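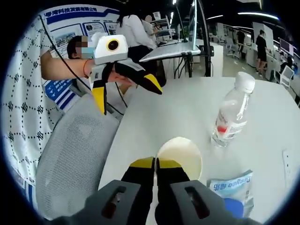
Tanveer Virk says the new tables are the best thing to happen to the Drulandale workroom since the heating got fixed, and that if we ever go back to the folding ones he's moving his stuff into the hallway.

So I think we can call the tables a success! I'm starting there anyway, as they took the biggest bite out of the money.

Home Projects Reports Rooms Contact

Workroom refresh, second progress report to the Cargate small grants desk
Last updated: December

Hello again, and thank you for being patient with me. I know this was meant to reach you in November, but the delivery slipped and I didn't want to send you a page and a half about things we were waiting for.

You gave us $2,000 for the shared workroom, and we have $200 left. The rest went on tables, chairs and one very boring but necessary box of cable clips.

Tables

We went with plain white tops. I'd argued for something darker at the start, thinking white would look grubby in a week, and I was wrong. The room is much brighter, and small things are easy to find on it. You can put a cap or a screw down and see it again five minutes later (this was never true of the old brown ones). They do show marks. A damp cloth gets most of them, and pen needs a second go.

Asif Arain measured up twice and we still ended up with a gap by the door that's too narrow for a table and too wide to ignore. At the moment a coat stand lives there. If you have ideas, I'd love to hear them.

Chairs

We bought 11 mesh office chairs, gray, from Tramow. I sat in a lot of chairs for this grant! The mesh backs are cooler over a long afternoon than the padded ones we had, and people have stopped stacking cushions behind themselves. Two of them arrived with a wheel that wouldn't click in. Tramow sent new wheels without any fuss and Soo-ah Min fitted them before I'd even found the instructions.

One grumble, and I'm passing it on as I promised I would: the chair backs are wider than the old ones, and when everyone is in, the aisle along the left wall gets tight. We've tried turning the end table and it helps a bit. I'd like to try it the other way around too before I say we've solved it.

Keeping the tables clear

I said in the first report that we'd write some rules for the room. We wrote them, they ran to a page, and I don't think anyone read past the middle. The version on the wall now is this:

Snacks and drinks are fine at the table, with the cap on.
Take your wrappers and bags with you when you leave.
Whatever is on the table at 6 p.m. goes in the lost shelf by the sink.

It's working pretty well. You'll still find a water bottle and a packet of something next to people's work most afternoons, and I'm fine with that — it's a room people spend whole days in. The lost shelf has filled up and been emptied again. Mostly it's bottles, plus one good scarf that I'm still hoping to see claimed.

What's not done

The cables. There's still a thin stretch of the room where they wander more than I'd like. The clips hold well on the table legs but fall off the wall paint, so we need another kind for that side.

The storage rack is also still on the list. We'd picked one from Nutsugah, and then it went out of stock, and the next size up won't go under the window. I'm asking them again after the holidays. If it comes back at the old price, the $200 covers it. If it doesn't, I'd like your okay to spend the money on wall shelves, which Sang-wook Ko has offered to put up. Could you let me know if that counts as a change of plan? I couldn't tell from the form.

The next report should be a short one. I'll send it once we have the rack or the shelves up and the aisle sorted out.

Comments

Tyson McKinnon: Can confirm about the aisle. I go the long way around when it's busy. Love the chairs though.

Sang-wook Ko: Shelves would be my vote either way. The rack was going to block the radiator.

Asif Arain: I measured three times, for the record.

Tyson McKinnon: Is the scarf green? If it's green it might be mine.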